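News > Kitchen > Press releases

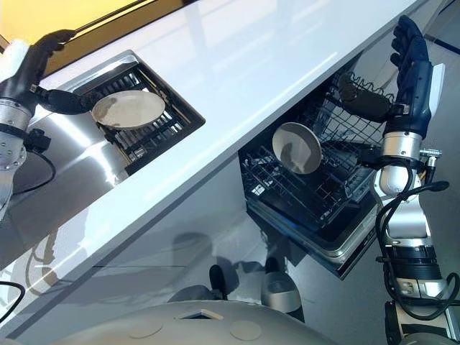 An off-white plate and a shallow grey bowl, with the dishwasher open under the counter.

Pirkdale kitchen opens its washing-up sessions, 06/01/2019

I'm Lise Vachon and I look after the kitchen at Pirkdale, so I get to announce this one myself! From this month anyone who uses our kitchen can come to a free washing-up session – proper hands-in-the-sink stuff, with the dishwasher thrown in. We have 13 places on each session, they last 50 minutes, and you don't need to bring a thing except sleeves that roll up.

It began with a dull little argument over bowls. Our long white worktop gets a lot of plates put down on it, and people have very firm ideas about what goes in the machine, what gets a rinse first and which way round a bowl should sit (tilted, facing the spray, please). The new booklet from Tulevis settles most of it in plain words, and we've had 400 copies printed, so do take one for a neighbour.

Drinks bottles get a page to themselves. Lids come off, the rings and seals get a scrub with a small brush, and if the maker says hand wash only, then hand wash it is. I have ruined enough bottles of my own to feel strongly on this.

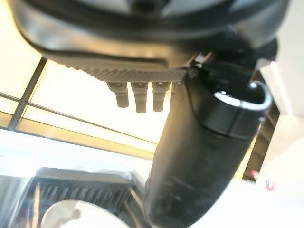
Torben Wegener came to our trial evening in May and told me he'd been putting bottles away with the lids screwed tight for years, and couldn't think why they smelt. He leaves them open on the rack overnight now, and he'd like a longer session with more on pans.

Pans will have to wait for the second round, sorry Torben! Plates come first, and I'll be showing how I use a slotted rack in the sink: big plates at the back, small ones in front, a gap between each if there's room. Pruitt are lending us brushes and Amo are sending tea towels, which was very kind of them both.

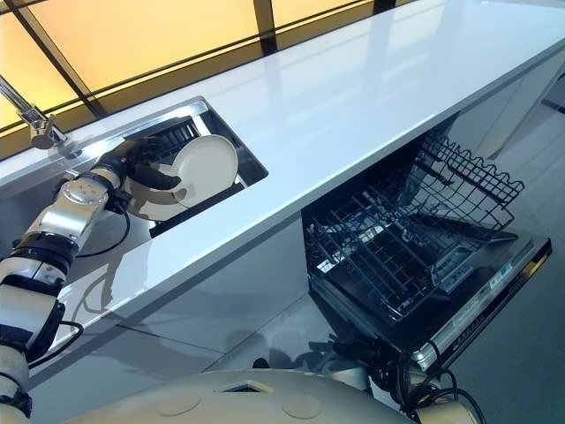
Round white plate in the slotted rack, with the dishwasher door down.

Sessions start at 2 in the afternoon. Put your name on the sheet by the kitchen door, or ask for me at the Pirkdale front desk.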